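The Bag That Broke Our Robot's Streak

I went to Cindale in June expecting to write a cheerful story about tidy robots. What I got was a story about a trash bag.

The company, Ondau, teaches machines to do chores. People do the chore first with hand-held grippers, over and over, and the recordings become lessons for the arm. Dishes went fine. Towels went fine! Then the team moved on to changing the liner in an office trash can, and the arm, a model they call the Clasta, tore a bag, kept pulling, and dragged the whole bin across the floor into a technician's shin.

She was okay (a bruise, a good one, she showed everybody). But the arm was supposed to stop the moment something felt wrong, and it didn't, and that's the part that kept Princess Magbanua at her desk past midnight. She runs safety there, and she let me read the log with her. Out of 100 test runs after the accident, the arm missed the stop signal in 35. I said that sounded like a lot. She gave me a look.

So they went back to the beginning, which meant going back to people and bags.

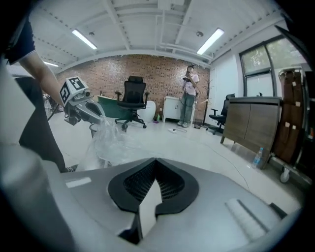
What the log showed

The trouble was thin plastic. A clear bag hardly pushes back when you pinch it, so the Clasta often couldn't tell whether it was holding a bag or holding nothing. When it guessed nothing, it squeezed harder and tugged again. And the stop rule — I had to have this explained twice — only kicked in if the arm believed it had a grip. No grip, no rule. You can see how a shin gets involved.

I tried the grippers myself, and wow, was I bad at it. You lose all the little feelings in your fingertips. It took me about 5 minutes to get one liner open, and I've been opening trash bags my whole adult life. A person who knows the tool works with both hands and keeps the plastic spread between the tips, right over the bin.

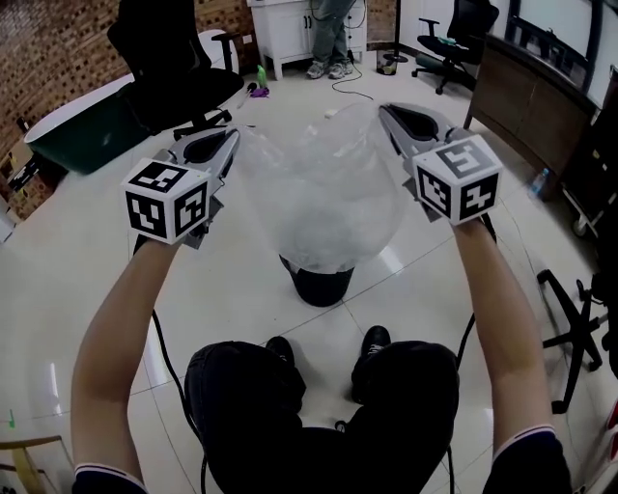 Macaraeg thinks the team is fixing the wrong thing. More lessons are nice, he told me over the phone, but a stop rule should never depend on what the arm believes it's holding, and he would have pulled the machine off the floor until that was rewritten. Magbanua mostly agrees with him. The rule has been rewritten now, and it watches how hard the motors are working, grip or no grip. She still wants the new lessons, though, and she still keeps people 2 steps back while the arm is running.

The bin from the accident is under her desk. It has a dent in one side, and she uses it for orange peels.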